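I have been slowly replacing my everyday dishes with black ones. The plates came first, four of them, from a shop called Istel. The tray took longer. I wanted one with a raised rim and rounded corners, and most of what I found was too small for a dinner plate.

The amber cup was a late addition. I like ribbed glass, and the color keeps all that black from looking heavy. I left it off the tray – the plate needs the space.

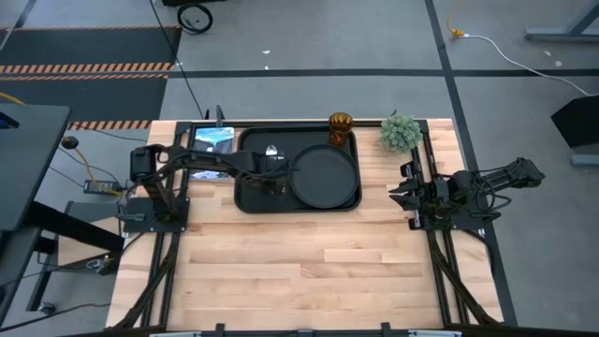

Black tray and plate, amber cup, and the little fake plant on butcher block.

The plant is artificial and I'm fine with that. I had a real one until December and it dropped leaves into everything.

Next on the list are bowls. Nutulen has a set I like, but the black is sold out and the gray doesn't go with anything I own. I'll check again in spring.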